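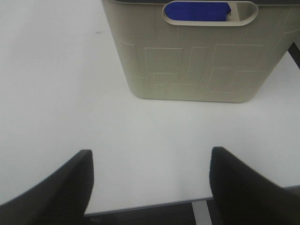 Towels come out of the dryer stiff and a little sour. What am I doing wrong?

Asked in Laundry and Linens, 3 answers

We moved into a rental in Drulberg in January and the towels have gone downhill ever since. They look clean and smell fine until they get damp, then there's a sour smell within a minute of using them. They've also gotten stiff, worst along the hems. Same towels and same detergent as our old place. The washer is a front loader that came with the apartment. I wash on warm with a full cap of detergent plus softener, and dry on high. Do I need new towels or is this fixable?

Halima Lukumay

Answer 1 (marked helpful)

Fixable. You most likely have detergent and softener built up in the cotton, and probably hard water on top of it. Stop using the softener on towels completely. It coats the loops and they quit absorbing. Next, cut the detergent to 2 tablespoons for a normal load. A full cap is too much for a front loader.

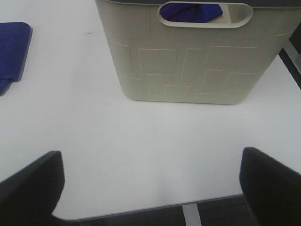 Then strip what is already in there. Run the towels on the hottest setting with no detergent and a cup of white vinegar, and run them again with half a cup of baking soda. Don't put both in the same wash. Keep cleaning cloths out of this load, so something like the folded blue cloth lying some way from the beige basket waits for another day. Do the towels by themselves, with room for them to move. If the rinse water is still cloudy, repeat the baking soda wash.

Dry on medium and take them out when they are just dry. High heat past that point is a lot of your stiffness.

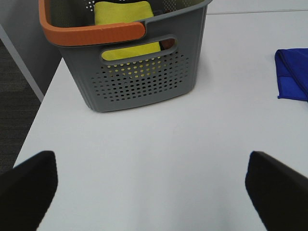 Check the washer too. Pull back the rubber gasket on the door and wipe out the fold. Ours had gray slime in it. Run an empty hot cycle once a month and leave the door open between loads.

Alaric Fitzsimmons

Answer 2

vinegar. works every time

Answer 3

Agree with most of the first answer but I would test the water before doing anything else. Strips are cheap and the hardware store should have them. My last place came out at 400 ppm and no amount of vinegar was going to keep up with that. I had to add a water softening powder to each load. Where I live now it's 100 and I don't bother.

Also shake each towel out 3 or 4 times before it goes in the dryer. It lifts the loops back up.

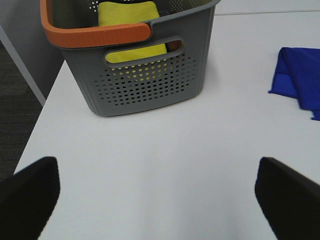

Home Care Help Team | Laundry and Linens

This question is closed to new answers. If your towels still smell after two hot washes, start a new question and include your washer type, the detergent and how much of it you use, and your water hardness if you know it. Questions about smells coming from the drain go in Plumbing.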